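How a robot learns to do a job by being shown

If you want a friend to learn a card game, you could read them all the rules. Most people don't. They say "watch me play one", and after a few goes the friend has got it. Scientists can teach robots in much the same way. It is called learning from demonstration, and this page explains how it works.

The old way

For a long time, robots were given their jobs as a list of instructions. Move the arm forward. Close the hand. Lift. That works well in a car factory, where each part arrives in the same spot every time. It works badly almost everywhere else. Move the part by the width of your thumb and the robot closes its hand on nothing.

The newer way

In learning from demonstration, a person guides the robot through the whole job. While this is going on, a computer stores two things many times every second: what the cameras saw, and how each joint of the robot was bent. One complete go at the job is called a demonstration.

Then the job is done again, with the objects in slightly different places. Then again. When there are enough demonstrations, a computer program goes through all of them and looks for patterns. It works out something like "when the cameras see this, the arm should move like that". Scientists call the finished program a policy.

The team at Brokbridge calls its project Mitix. The job they chose sounds dull, but it is hard for a robot. It involves yellow shelves, black padded objects and a plastic bin. A robot needs to reach the shelf, get its fingers round something soft, and keep its two arms out of each other's way.

Why there is more than one camera

The Mitix robot has a camera at its head and small ones near its hands. The head camera gives the wide view, with the shelf, the bin and both arms. It is good for planning where to go next, but a hand can easily hide the thing it is reaching for. A hand camera looks at the fingers from very close up. Its view can be blurry when the arm moves fast, and it can't tell you much about the rest of the room. The program gets all the views together, so one can help when another is blocked.

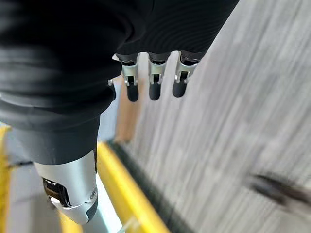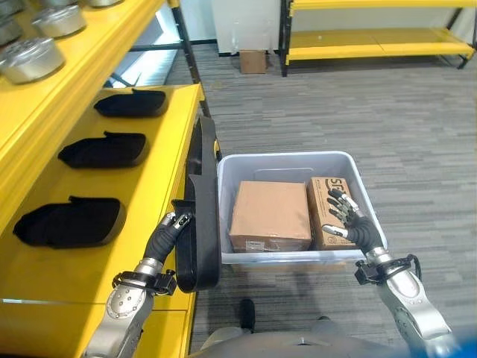
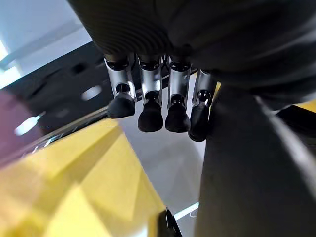
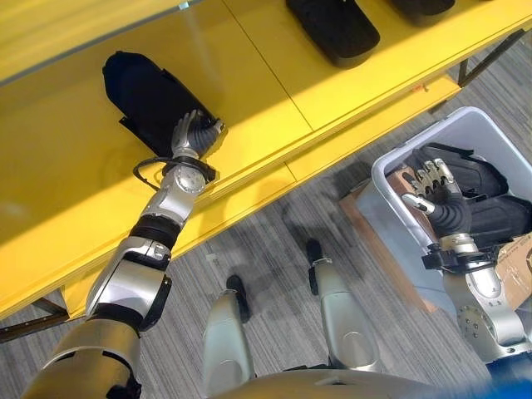
Two views come from a hand camera and two from the head camera.

Demyd Savchuk wrote to us after reading the first version of this page, and asked us to add something. "You make it sound as if more demonstrations are always better," he said. "We had a batch where every single one was done in the same way, and the robot learned very little from it. A smaller batch with lots of variety taught it more." He also asked us to say that slow, slightly clumsy demonstrations can be useful, as long as the person puts the mistake right. The program then has a chance to learn how to put mistakes right as well.

What the team found

The team wanted to test this idea about variety properly, so they trained the program twice.

The first time, they used 1,968 demonstrations. In all of these the bin stood in the same place. The second time, they used only 782 demonstrations, but the bin was moved to five different places. Then they tested both programs with the bin in a place that neither had met before.

The program trained on the smaller set did better. The one trained on the larger set often sent the arm to where the bin used to be. It had learned the place and had not learned to look for the bin.

This was one test, with one kind of robot and one kind of job. Another group, at Holovko, plans to try it with different objects in August. If their results don't match, both groups will have to find out why. That is a normal part of science.

Words to know

Demonstration: one complete go at a job, stored by a computer.
Joint: a place where a robot's arm, leg or finger can bend or turn.
Policy: the program that decides what the robot does next.
Variety: differences between one demonstration and another.

Try it yourself

You need a friend, a blindfold, a cup and a spoon. Put the cup on a table. With the blindfold on, your friend practises putting the spoon in the cup five times while you guide their hand. Now move the cup a little and let them try without help. Next, start again, but move the cup after every practice go and let your friend feel for it with their other hand. Which kind of practice helped more when the cup was somewhere new?

Page last changed 16 Feb 2024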